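OK a few posts on haying, since three different people asked me this week how we stay out of trouble with the baler. Long one, get a drink.

First thing, we're making small squares this year, 3,000 of them if the weather holds. That's a lot of climbing on and off a tractor, and climbing on and off is where my family gets hurt. My uncle broke his ankle stepping down backward from the cab with a water jug in one hand. Didn't even have the engine running!

So, rule one at our place: three points on the tractor, always. Two feet and a hand, or two hands and a foot. Jug goes down first.

Rule two: PTO off, engine off, key in your pocket before you walk back to the baler. In your POCKET. We run an old Plivberg and the knotter skips when the twine gets damp, and every single time it skips you'll want to reach in there and flick it. I've wanted to. Deisy Bedoya, who bales the bottom ground with me, got so tired of telling me that she took my key home one night.

Also, check your shields. The one on our driveline had a crack in it clear around the bell and I'd been walking past it since last summer. New one came from Clitthorpe in 7 days, took me one evening and some bad language.

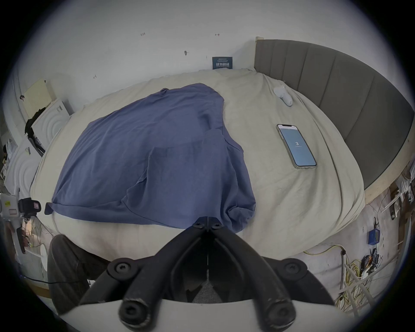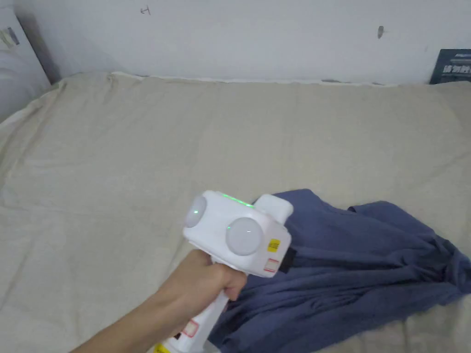
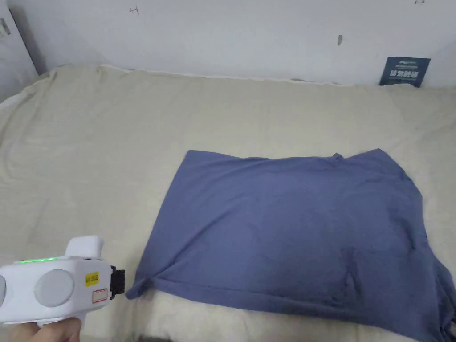
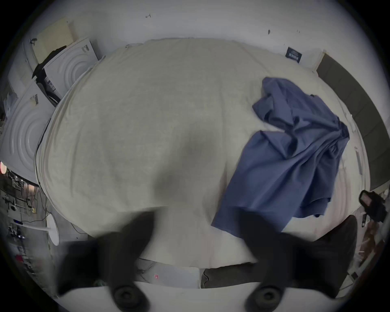
Clothes matter more than people think around a spinning shaft. No drawstrings, no hoodies, nothing untucked, and I don't care how hot it gets in the barn. A blue top like the one on the bed there is fine to work in if it fits close and you tuck the tail in, but if it hangs on you, leave it at the house. Same goes for that flannel you love with the ripped cuff. Rings off too, and long hair up under a cap (mine goes in a braid and then up, takes two minutes).

Next, the road. We've got 300 yards of county blacktop between the home field and the barn and it scares me more than the baler does. Flashers on, SMV sign clean enough to read, and nobody rides on the wagon. Not on the load, not on the tongue, not "just to the corner." My kids have heard this so often they say it along with me.

Linnea Strand asked about stacking. We go seven high and cross-tie every layer, and I quit climbing the face of the stack a couple years back. Ladder only. If a bale feels heavy it's wet, so kick it out and leave it outside. We lost part of a mow at the Ivstead place to heating hay when I was a kid and I still remember the smell.

Oh and somebody asked how many we did in our best day. 395, with four of us, and by the end we were all so worn out that we were getting sloppy. I wouldn't do it again. These days we stop when people stop talking, because a quiet crew in July is a tired crew.

Water every hour, shade when you can get it, and tell someone in the house which field you're in.

Going out to check if the back piece is dry enough to rake. Will answer the twine questions tonight!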